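Plinora (music)

Plinora is a style of loud, fast dance music that grew up in the bars, boat sheds and back rooms of Trodport, a harbor town with more accordions per street than most places have parking meters. It takes the squeezebox polkas that dockworkers' families had been playing for generations and runs them through cheap guitar amps, a stand-up bass and a drummer who is usually on his or her feet. At its best it is one of the most joyful noises any small town has come up with, and a good band can keep a floor moving for two hours without a single slow number.

The word comes from a local name for the wooden crate used to carry herring up from the dock. Early players sat on these crates, stomped on them and sometimes hit them with sticks between songs, and the crate was the nearest thing the first bands had to a drum kit.

Sound and instruments

The heart of a plinora band is the button accordion, played hard and close to a microphone so that the clatter of the keys becomes part of the rhythm. Most players run it through a small tube amp with the volume high enough to break up on the low notes. The electric guitar stays mostly on the offbeat, choppy and bright, and steps forward only for short breaks. The bass is upright and slapped.

A standard band has six members: accordion, guitar, bass, drums, crate and a singer. The crate player is the one newcomers remember. He or she keeps a steady double knock going under the snare, a little ahead of the beat, and that small push is what gives the music its feeling of always being about to fall down the stairs. Bands without a crate player do exist, and some of them are very good, but fans in Trodport tend to call what they play "dry."

Songs are short. Two minutes is common, and many of the best-loved numbers are over sooner than that. Almost everything is in a major key, even the songs about shipwrecks. Lyrics deal with work, weather, bad landlords, lost boots and who left the dance with whom. The verses are sung by one voice and the choruses are shouted by everybody, the audience very much included.
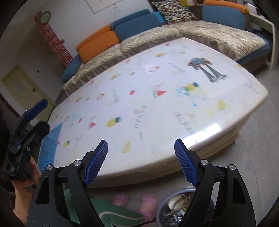 Tempo is a matter of pride. The older polkas were played at a pace that dancers of any age could manage, but the electric bands kept pushing it up until the traditional steps stopped working and a new one had to be made up on the spot. The result, known as the dock hop, is a sideways skip with a stamp on every fourth beat. It can be learned in one evening and felt in the knees for several days.

Origins

The first bands to mix the harbor polkas with amplified guitar played at the Bornstead, a two-story tavern at the foot of the fish market hill. The Bornstead had a legal limit of 200 people and a ceiling so low that bass players had to lean their instruments sideways. Its owners paid in food and let the musicians keep whatever went into the hat, and in return they got a full house every time there was a dance.

There was no plan to start a new style. Rock and roll records had reached the town by way of visiting ship crews, and younger players wanted to use what they heard on them. Their parents wanted polkas. The bands that lasted were the ones that found a way to give both groups something to dance to in the same song - a polka melody on top, a backbeat underneath, and no pause long enough for anyone to complain.

For a long time the music hardly left town. Bands had day jobs, few owned a van, and the nearest recording studio was a long ferry ride away. Fans passed around home tapes made from the side of the Bornstead stage, many of them with more stamping than singing. Several of those tapes still circulate, and in spite of the hiss they are thrilling to hear.

Recordings

The style's first real home on record was Dhanial, a small label run out of a repair shop for radios and jukeboxes. Dhanial recorded its bands live in one room, with two microphones and no overdubs, and the method suited the music perfectly. The accordion bleeds into the drum sound, the crate bleeds into everything, and the shouted choruses hit like a wave coming over a sea wall.

The label's best-known release is the compilation Knock Twice for Herring, pressed in a first run of 468 copies with hand-stamped sleeves. It opens with "Landlord's Ladder," a song that nearly every plinora band has since covered, and closes with a full-tilt medley of three harbor polkas. Copies of the first pressing are hard to find. A later reissue has cleaner sound, though plenty of listeners prefer the original for its thick, overloaded low end.

Later bands have used proper studios with mixed results. The ones that come across best are still those that set up in a circle and play the song straight through.

The August dance

Trodport holds an open-air plinora dance every August on the old net-drying ground above the harbor. Bands play on a flatbed trailer, one after another, with no headliner and no printed running order. The evening ends with every musician still standing crowded onto the trailer for "Landlord's Ladder," often with several crates going at once and rarely in perfect time with each other. Visitors are welcome to bring a crate of their own.

Related styles

Plinora shares its two-beat drive with polka punk and its slapped bass with rockabilly, and fans of either will feel at home with it quickly. It differs from both in the leading role of the button accordion and in the crate part, for which neither has a close match.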